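Minutes of the Building Services Sub-Group, Brasholm House
Posted 28th July by the Facilities Office
Filed under: Meetings & Minutes

1. Minutes of the previous meeting
Agreed as a correct record. Item 5 (bin store lock) carried forward.

2. Water hygiene
Monthly temperature readings were tabled. All outlets passed except the second-floor shower, which took longer than the permitted time to reach 50 degrees. The return valve is to be rebalanced and the outlet retested within 7 days. Little-used outlets continue to be flushed weekly.

3. Heating plant
Follex has quoted £2,524 for replacement of the primary pump and both isolation valves. The price excludes lagging. The group asked for lagging to be priced separately before an order is placed. Work must finish before December. The existing pump is to be kept as a spare if the bearings are sound.

4. Shared kitchen
The draft appliance rules were accepted with one change - kettles are to be descaled monthly, not quarterly, given the hardness readings under item 2. Trays are to stay on the island and be lifted for cleaning each evening.
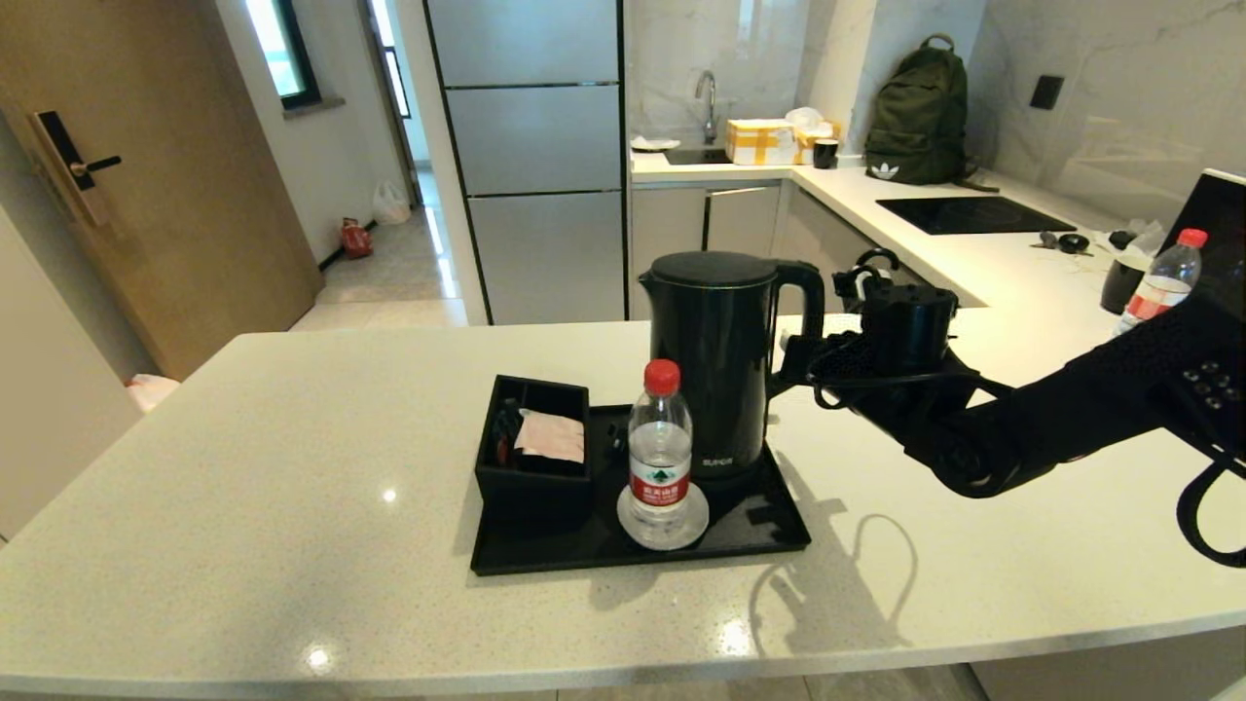

Kitchen island: tray with kettle, bottled water and caddy box.

Portable appliance testing will cover all kitchen items on the same visit as the offices. Ikau holds the register and will issue new labels. Any appliance without a label after the visit is to be taken out of use.

5. Lighting
40 of the 60 corridor fittings have been changed to LED. The remainder are in stock. Emergency fittings are on a separate circuit and are not affected. The stair sensor still times out too early and will be reset when the last fittings go in.

6. Bin store lock
Keypad supplied but not fitted. The door needs a new strike plate first.

7. Any other business
Roof access keys to be signed for at reception. No other items.

Facilities Office, Brasholm House | Contact us | © Brasholm House | Back to top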